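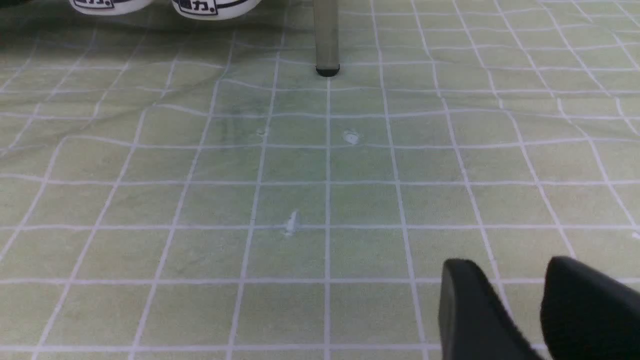
According to Orlando Arboleda, a robot that can clear a table but can't wipe it has only done the easy half. He wrote that next to my first draft and I've been arguing with him in my head ever since, because I think he's mostly right, and it annoyed me!

So, my project. I wanted to know whether a robot arm can do a proper table job yet, start to finish, the way you'd do it at home after tea. I picked tidying up a table with a patterned cloth on it, things left standing and little white bits scattered about. A cloth with a grid on it sounds like a gift to a robot (all those nice straight lines!) but cloth doesn't stay straight. It ripples, the lines wander, and anything that was planning to use them as a ruler gets a bit lost.

I ran 356 tries in all, using the Stovero software on the department's arm, and kept notes in a spreadsheet I called Taipe for reasons that made sense in the first week. A try counted as done if I wouldn't have gone back over it myself. My flatmate says that makes me the measuring instrument, which is fair.

Moving containers was the good bit. They're smooth and round and they stay put, and two gripper fingers are quite happy with that. The white bits were another story. Two fingers can't really pick up a fleck that's flatter than they are – they pinch the cloth instead, and then you've got a new wrinkle and the same fleck. I did get 11 clean pick-ups of single bits in one long evening and was far too pleased about it.

Smudges I'd left out of the plan completely. Eliécer Ospina asked me in the halfway meeting how the arm would tell a stain from a shadow in a fold, and I didn't have an answer. I still don't have a good one. I labelled 2,027 camera pictures by hand trying to find out, and there were plenty where I couldn't tell either.

Would I let it do my kitchen table? The carrying, yes, if I wasn't in a hurry. For the crumbs I'd still get a damp cloth and do it myself. Next I'd like to try giving it a sponge to hold, if I can book the arm again in June.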